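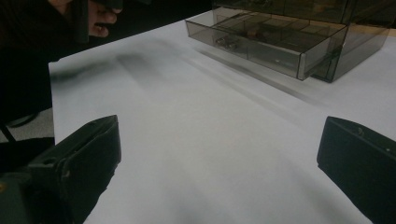
Small parts storage: progress to 09/04/2023

Filed under: Grant Updates | Workshop

Sorting at the Rultelgate bench continues, at the speed one expects of very small objects. The smoke-gray drawer cabinet is on the white table, and its divided drawer gives each little part a compartment of its own – more privacy than the rest of us get. We have logged 153 parts since February, and 13 of those still answer only to "misc."
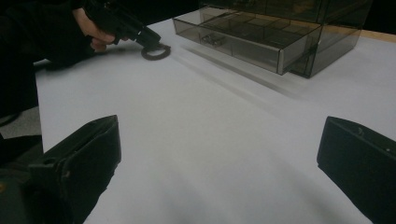

Spending and next steps

Of the 2,027 dollars from the Ronero fund, the cabinet took a modest share and labels took an immodest one. We ask to move what is left of the label money to a second cabinet. The Mwakyusa parts come next, eight boxes in all, packed by someone with a grudge against lids. We need your answer on the transfer before we open them.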